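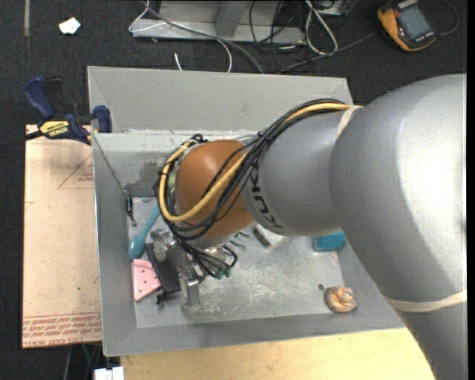 What does a student bin-picking team do all semester?

We teach a robot arm to reach into a bin of mixed-up stuff, pick out one thing at a time and set it down somewhere else, and then we do it again a few hundred times and argue over what to fix.

FOR IMMEDIATE RELEASE
26 Oct 2021

Marulanda Robotics Club takes its bin-picking project to the Treton Student Challenge

Hi, I'm Rosemarie Hellwig, and I'm the faculty adviser for the robotics club at Marulanda Technical College. The college asked me to write this release myself, so you're getting it in my words (sorry to the communications office, who like a shorter sentence).

I'm thrilled to announce that our team, Plernness, has been accepted into the final round of the Treton Student Challenge this November. There are 17 teams in the final and we're one of them! We've entered twice before and never made it past the video round, so there was some yelling in the lab when the email came.

The job sounds easy until you try it. Each team gets a bin with a jumble of objects in it, all different shapes, some shiny, some squashy, some lying half on top of each other. The arm has to find something it can grab, get the gripper around it and lift it out without dragging the neighbors along. You get 21 minutes on the clock and a point for every clean pick.

Our practice bin is gray metal and pretty scuffed on the bottom, and the team works over it with a KUKA arm. What goes in changes all the time. A teal thing shaped like a spoon has been in a lot of our practice sets, and so has a pink wedge with little holes in it that I'm very fond of. Long flat things are the tough ones for us, especially when they're at a slant and something else is in the way.

Since the start of the school year the students have logged 1,918 practice picks, every one with a note on what they tried and how it went. Shigeru Ueda, our team captain, wrote the program that sorts all those notes. He calls it Plulo, and no, it doesn't stand for anything.

"I used to think we needed a better gripper," Shigeru told me. "Then we read through our misses and most of them were the same mistake, going for the thing on top when it was jammed against a wall. So we changed how it chooses."

Setsuko Katayama looks after the gripper and the cabling, and she's on her third way of routing the cables past the wrist. Takeshi Sasaki does the practice schedule and the safety checklist, which everyone signs before the arm gets power. Katsuhiko Murakami joined us in his first year with no programming at all, and he'll be the one at the keyboard in the final. I couldn't be prouder of him!

We're holding an open practice in the lab before the team leaves, and you're all invited, families included. Kids are welcome as long as they stay behind the yellow line with a grown-up. Bring something small and unbreakable if you'd like to see the arm try to pick it up. No food, please, we learned that one with a banana.

Travel for the team comes to $235 a student, and the club is taking donations toward it at the front office. Any amount helps, and checks go to Marulanda Robotics Club with "Treton" on the memo line.

Reporters who want to visit or talk to the students can leave a message for me at the engineering office. I teach in the mornings, so afternoons are best.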